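# Giving Your Cat a Pill at Home

Most cats can be given a tablet in under a minute once you have a routine. These steps are the ones we go over with owners at the Clametham clinic before they leave with a new prescription. Read all of them before you pick up the cat.

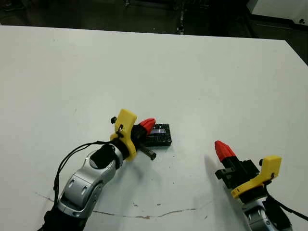
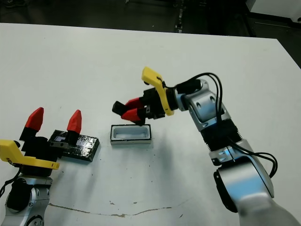
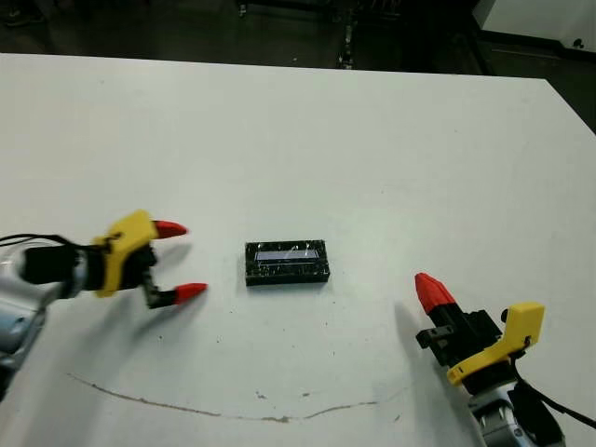
A white tabletop in all three.

## What you need

- The tablet, out of its packaging
- A towel
- A syringe with 2 ml of water (no needle)
- A treat your cat likes

Check the label first. Some tablets can't be split or crushed, and a few have to be given on an empty stomach. If the label doesn't say, call us.

## Steps

1. Close the door to the room. Put the towel on a flat surface at waist height and set the cat on it, facing away from you.
2. Wrap the towel around the body so the front legs are covered. Leave the head free. It should be snug but not tight.
3. Hold the tablet between the thumb and first finger of your writing hand.
4. With your other hand, hold the top of the head with your thumb and finger at the corners of the mouth. Tilt the head up gently until the nose points toward the ceiling.
5. Use the middle finger of your writing hand to press down on the small front teeth of the lower jaw.
6. Drop the tablet as far back on the tongue as you can. Close the mouth and bring the head level.
7. Give the water slowly into the side of the cheek. This matters most with capsules and with doxycycline, which can burn the throat if it gets stuck.
8. Wait for a swallow or a lick of the nose. Then unwrap the cat and give the treat.

## If it doesn't work

Stop after two tries and let the cat rest for an hour. If the tablet has been spat out and is still whole, you can use it again. If part of it is missing, don't give another one until you've talked to us.

Hilde Kramer at the front desk can book a nurse visit for a demonstration. Many medicines can also be made up as a flavored liquid, but allow a few days for the order.

Call right away if your cat coughs for more than a few minutes, drools heavily, or has trouble breathing after a dose.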